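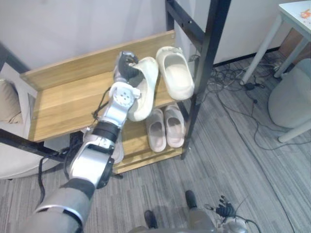 The left slipper, one more time.

By March they had stopped calling it tidying and started calling it Prestetlow, after whoever had named the project and then left the company. Cường Ung wore the gloves and the headset. When he closed his hand, the robot closed its hand, a moment later and with less conviction.

The order was for 600 good examples of a slipper being put on a rack. He had some 10 that Meng would accept.

"You hesitated," said Meng, who reviewed the recordings from the next room and had never touched a slipper professionally.

"I was thinking."

"It'll learn that."

So he tried not to think. He took the white one by the heel, brought it up to the top shelf and set it down next to its partner. Toe out. He let go. He went home that night and put his own shoes by the door at the speed of a man defusing something, and his wife asked if his back hurt.

In the fourth week they let the model try alone. It reached for the heel, stopped, drew back an inch, tilted its wrist to the left and then went in again. Three people from Edero, who were paying for all this, made pleased noises.

"What's it doing there, with the wrist?" one of them asked.

Cường had broken that wrist at nineteen, falling off a moped – his own wrist, that is.

"Planning," said Meng.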